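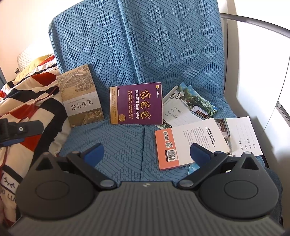
3.2 Chairs that stop being chairs

I went into this part of the study thinking we'd mostly talk about desks. Nope! What people kept bringing up was the armchair (or whatever soft seat stood closest to the bed), and how it slowly fills up with reading and paperwork until you can't sit on it anymore. We asked 8 households in Skulcombe to keep a diary through July, and Zarmeena Cheema and I coded 571 entries between us, mostly late at night with too much tea.

Paper and books tend to land together, as you can see in Figure 1, where forms with handwriting on them share a blanket-covered armchair with books and postcards.

Figure 1. Books, postcards and filled-in forms on an armchair, next to a striped bedspread.

I love how many diary writers had a system for this. One told us that anything leaning on the backrest was "still going" and anything lying flat was "for later," and she'd never said it out loud before we asked. Arsalan Mughal thinks we should call that sorting. I'd go with parking, because the forms in her diary stayed put for weeks while the books came and went (she did finish two of them!). We come back to the forms in Section 4, along with the question of what happens when a guest needs the seat.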